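Pakodico Analytical Services, Nygård site
Wet laboratory: safety and inspection checklist, automated glassware handling
Issue date: 2018-02-24
Replaces the October issue in full

Scope

This checklist covers the corner bench, the kneehole bench and the floor between them. It applies to every shift on which the handling arm is enabled. It does not cover the fume hoods, the solvent store or the autoclave, which keep their own sheets.

Mark each line OK, NOT OK or N/A. A line marked NOT OK needs a comment. Comments from the last inspection round are kept under each section so that the next inspector can see what was raised and what was done about it.

Section A. Before the arm is enabled

A1. Emergency stop at the door tested. Arm loses drive power and holds position.
Result: OK

A2. Emergency stop at the bench tested.
Result: OK
Comment: Label was worn. Replaced at time of inspection.

A3. Tuluvus controller shows no open faults. Fault log exported and cleared.
Result: OK

A4. Speed limit set to 200 mm/s for all moves inside the shared area.
Result: OK
Comment: The limit had been raised for a commissioning run and left there. Reset. The setting is now locked behind the supervisor login.

A5. Hostbridge scheduler shows the correct bench, the correct job list and the correct operator on duty.
Result: NOT OK
Comment: Operator on duty was still the person from the previous shift. The scheduler does not ask for a handover. Technicians used to hand over by talking at the bench, and the arm keeps running while that conversation happens or fails to happen. Handover prompt requested from Hostbridge support, ticket 622.

A6. Gloves, eye protection and lab coat worn by anyone entering the shared area, whether or not they are handling glassware themselves.
Result: OK
Comment: Two people asked if eye protection still applies when the arm does the lifting. It applies. A beaker dropped by a machine breaks the same way.

Section B. Glassware handling

B1. Beakers inspected by hand for chips, star cracks and scratches before they go to the arm.
Result: OK
Comment: This was an unwritten habit when people carried the glass. A technician feels a chipped rim through a glove and puts the piece aside. The arm has no equivalent check, so the inspection is now a written step with a signature.

B2. Gripper pads clean, seated and free of grit.
Result: OK

B3. Grip force set from the table for the vessel type. No manual override active.
Result: OK

B4. Clear glass recognized by the vision system under normal room lighting.
Result: OK
Comment: Reflections on the rim and wall are the usual cause of a missed pick. Do not change the ceiling lights or add a task lamp without repeating this line.

B5. Vessel held across the opening with both fingers in contact before any lift.
Result: OK 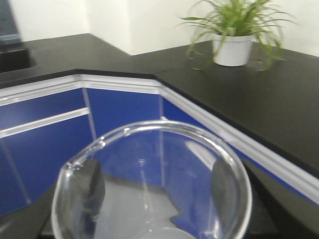 Reply from the evening shift: we would like B5 to say who decides when a grip is bad. At present the screen offers Continue or Abort, and the person standing there has a few seconds to choose. When we carried the glass ourselves we could just set it down. Please add a third choice that lets the arm wait while someone looks.

Inspector's response: Accepted. A Hold option is available in the Tuluvus software but was not switched on at this site. It will be enabled before the next round. Until then, choose Abort in any doubtful case. An aborted pick is not recorded against the operator.

B6. Maximum fill observed for any vessel moved by the arm.
Result: N/A
Comment: Only empty vessels are released for automated handling at present. Filled vessels are still moved by hand.

B7. Broken glass kit stocked and within reach, with tongs, pan, brush and rigid container.
Result: OK
Comment: Disable the arm before cleanup starts. Pausing is not enough.

Section C. Bench, sink and surfaces

C1. Countertops clear of anything not on the job list.
Result: OK
Comment: Items that live on the counter permanently must be entered in the bench map. That includes personal items and plants. An unmapped object is an obstacle the planner does not know about.

C2. Splash guard in place when the sink is in use.
Result: NOT OK
Comment: Guard removed for cleaning and not returned. Refitted. Operators should not rinse glass while the arm is moving on the adjoining counter.

C3. Drawers and doors fully closed before a run.
Result: OK
Comment: Raised again by several people. Supplies for manual work are stored in the same cabinets the arm passes in front of, so anyone who needs a box of pipette tips has to stop the run. The most-used supplies will be moved to the far bench. Staff on both shifts are to agree on what goes where before the move is made.

C4. Air line and cable to the arm supported and not rubbing on the counter edge.
Result: OK

C5. Noise at the operator's position measured with the arm and compressor both running.
Result: OK
Comment: 69 dB. Hearing protection not required. Two operators find the compressor tiring over a full shift and have asked for it to be moved outside the room. Quote requested.

Section D. Floor and kneehole

D1. Floor dry and clear of debris in the shared area.
Result: OK
Comment: Sweep at the start and end of each shift. Small fragments are easy to miss on a light floor.

D2. Kneehole kept open. No stools, bins or boxes stored inside it.
Result: OK
Comment: The kneehole was a seated workplace before automation. It is now part of the clearance area while the arm is enabled. Nobody sits there during a run. The people who used it for record keeping have been given desk space in the next room, with a window onto the lab.

D3. Cabinet feet level and in contact with the floor. No rocking when the bench is pushed by hand.
Result: OK
Comment: Bench movement throws off the arm's position reference. Report any knock to a bench, even a light one from a cart.

D4. Gripper closed and empty whenever it travels low, in front of the cabinets.
Result: OK
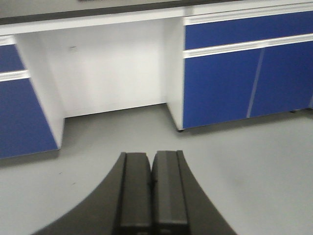 Can someone step into the shared area to pick up a dropped item while the arm is paused?
Only after the arm has been disabled at the bench switch and the indicator has gone out. A pause can be released from the scheduler by someone who cannot see the floor.

D5. Floor marking for the shared area complete and visible from both entrances.
Result: NOT OK
Comment: Tape lifting near the second entrance. To be replaced with paint. Temporary tape applied.

Section E. People and workload

This section was added at the request of the staff. It is filled in by talking with the operators on duty, not from records.

E1. Every operator has completed arm training and has been signed off on disabling, clearing and restarting.
Result: OK
Comment: Training is valid for 7 months. Dates are held by the shift lead.

E2. Operators keep their manual skills.
Result: NOT OK
Comment: Newer staff have handled very little glass by hand. When the arm is down, the work falls to the same few experienced people. One manual session per operator per month to be added to the rota.

E3. Lifting and repetitive work reduced as planned.
Result: OK
Comment: Operators report less wrist strain. They also report more standing and watching. A break schedule for monitoring duty is being drafted and will be tried on the day shift first.

E4. Lone working rules followed.
Result: OK
Comment: The arm does not count as a second person. No one runs it alone in the room after hours.

E5. Operators can stop a run without asking permission.
Result: OK
Comment: Confirmed by both shifts. Hostbridge records every stop with a reason code. Staff asked whether these records are used in performance reviews. Management has confirmed in writing that they are not, and the letter is posted by the door.

E6. Job changes explained before they take effect.
Result: NOT OK
Comment: The last change to the job list reached the evening shift as a screen notice after the run had started. Changes now go to both shift leads first.

Open actions carried forward

A5: handover prompt, waiting on Hostbridge.
B5: enable Hold option in the Tuluvus software.
C3: supply move, layout to be agreed by both shifts.
C5: quote for compressor relocation.
D5: painted floor marking at second entrance.
E2: manual sessions to be entered on the rota.
E3: break schedule for monitoring duty.

Keep the completed sheet in the folder at the lab door. Send a copy to the Nygård site office, including sheets with no NOT OK lines.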